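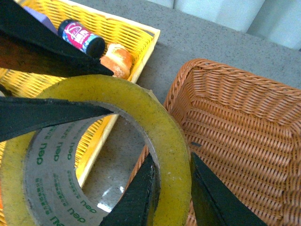

Gyula Gulyás wrote back after the last report wanting to know why we were still buying baskets in pairs when one would do for storage. Fair point on cost. But the pair is the activity: things start in one basket, get moved to the other, and the talk happens in between. Have kept to pairs for now, can discuss.

Progress report, Prukeven sorting baskets, Clandham site
For: Gowda small grants
Period: January to end of March

Money first. 700 granted, most of it gone on baskets and storage shelves. Receipts are in the shared folder, except the shelf brackets which I still need to scan. Nothing over budget.

Where we are. 13 sets made up and labelled, 9 of them out on loan. The rest waiting on lids for the boxes they travel in. Supplier (Hodetti) sent the wrong depth, lids going back, no charge to us.

What goes in. Mix of play food and real household bits, as agreed. Yellow woven basket to start from, brown wicker one to move things into. Toy croissant, toy carrot, a little black and white animal, something soft, and a roll of packing tape. The tape was an afterthought and I'd now put it in every set. You can go at it by the hole or by the outside, and people choose differently.

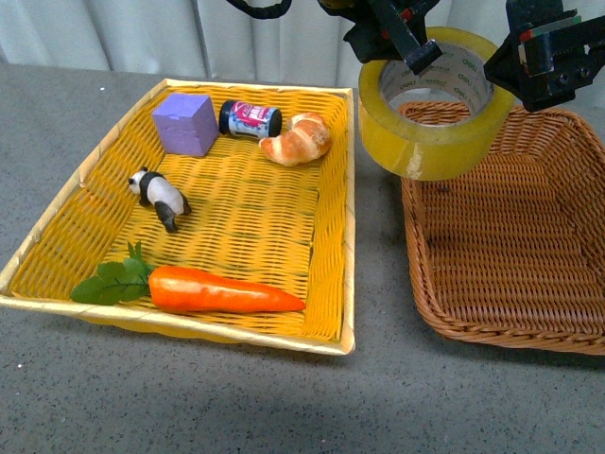 Sessions have settled at 30 minutes. Tried longer in January, too long, everyone had drifted by the end. First part is free sorting with no instructions, then we ask for a rule (food together, round things together, whatever they like) and then somebody else has to guess it. The guessing is the popular bit. The croissant and carrot nearly always go as food, the tape causes arguments.

Problems. Small parts going astray, mostly the animals. Now a contents card in each box, which has helped abit. Woven bases collect crumbs and want a proper brush, a cloth doesn't get into the weave. Have added brushes to the spend. 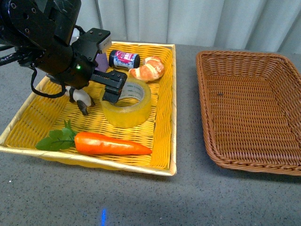

Cleaning otherwise fine. Wipe-down list taped inside each cupboard door, hard items done after every loan, soft ones washed seperately and only back in the set when dry.

Still to do before the next report
Lids (see above)
Finish the notes sheet, current one too wordy
Decide on spares, I'd like a small tub of extra food and animals held at Clandham
Feedback forms, only a few back so far, chasing

Request. Could the remaining balance move from printing to spares? We've barely used the printing line. A yes by email is enough, and I'll update the budget sheet the same day.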